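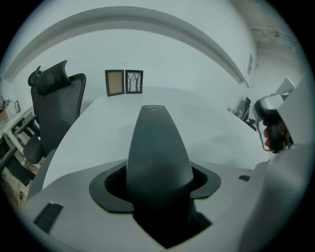

Can a machine put together and hang picture frames in an office yet?

Posted Apr 29, 2019 in Workplace Equipment

Our organization, Groltell, maintains framed prints in its meeting rooms and replaces them every August. The work consists of opening each frame, placing the print, closing the back and returning the frame to the wall. We have 732 frames across 2 buildings. Management has asked whether any part of this could be assigned to a machine. Responses from organizations with direct experience would be appreciated.

3 answers

Answer 1 (10 votes)
Samarakoon reviewed a similar proposal for its offices. Lifting a frame from a table and setting it down elsewhere is within reach of current arms, provided the frames are of one size and the grip force is set low enough for the glass. Bending the small metal tabs on the backing board remained a manual task in our review. Hanging was excluded altogether, as the wire must be placed over a hook that the machine cannot see. We would advise dividing the job into steps and pricing each one separately.

Answer 2
No. Please use the search function before posting. See thread 3771.

Answer 3
Druvgate employs a two-arm unit for dusting shelves and moving light objects. Frames that lean against a wall are more difficult than frames lying flat, and staff still finish the work by hand. Cluvo rents equipment by the month, should a trial be of interest.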